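3.2 Room fittings

The room surveyed at Clelliscombe was fitted out in June. Services are surface-mounted: white pipes run in parallel beneath the air conditioner, and one drops down a corner toward the floor (Figure 2).
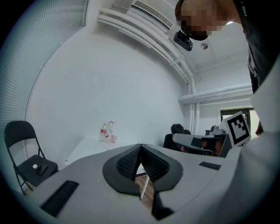
Olmedo objects that exposed runs collect dust and should be boxed in at handover. We left them open – access for repair took priority – and recorded the window blinds as a separate item. Folding chairs were excluded from the inventory in Table 3.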